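Faizal Osman has been selling energy advice to small shops for long enough to be suspicious of anyone who sells energy advice. When I ask him about the new switching services, he sighs before I have finished.

"They all promise a figure," he says. "Wullix told a bakery I work with that it would save 168 pounds a month. On what tariff? Starting when? The owner couldn't tell me, and neither could Wullix."

He is no kinder about Zasa, which takes its fee up front, or about comparison tables in general. I suggest that some customers must come out ahead. "Some do," he says. "Some people win at bingo."

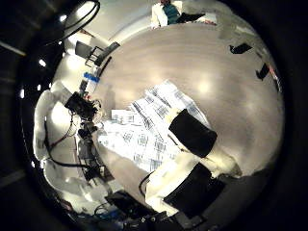
Switching firms like to say that the paperwork has gone. Osman doesn't believe it, and I'm not sure I do either. A standard business contract with Kahraman runs to 52 pages, and the exit fee is on none of the first three. Customers are told it is all in the app, then end up with printed sheets fanned across a table, one overlapping the next, trying to find which grid has the unit rate in it. "If it were simple they'd put it on a postcard," he says.

Nikola Milošević, who ran a café until May and switched supplier 2 times in a year, is less gloomy. The first move saved him money. The second was a mistake – he was rolled on to a higher rate and noticed when the bill came.

"I read the email," he says. "I just didn't read the attachment."

Would he do it again? "Probably. But I'd ring them first and make them say the number out loud."

Osman's own advice is to find out your usage before talking to anybody, and to ask what happens on the day the deal ends. He charges for this, of course. I ask whether that makes him any different from the rest.

"I send a bill," he says. "You can see what I cost."

I asked for a copy of one. It hasn't come yet.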